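**Tituvari teleoperation work, August 2023**

Operators recorded 672 demonstrations of the tabletop sorting task by remote control. Szu-yu Tsai rejected 17 for dropped frames in the joint log. Toy food and kitchenware were re-laid before each run.

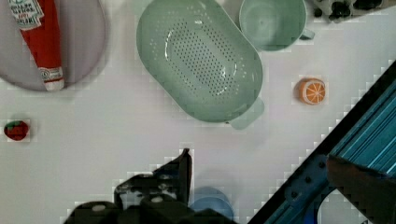
Why use remote control when hand guiding is faster to record?

Hand guiding puts the operator's arms in the camera view, and policies trained on it at Bidivgate did poorly once the arms were gone.

Mercy Kirui is retraining on the accepted set. The target remains 2000 demonstrations. Gripper force is still unlogged; Pylyp Yatsenko has the driver change.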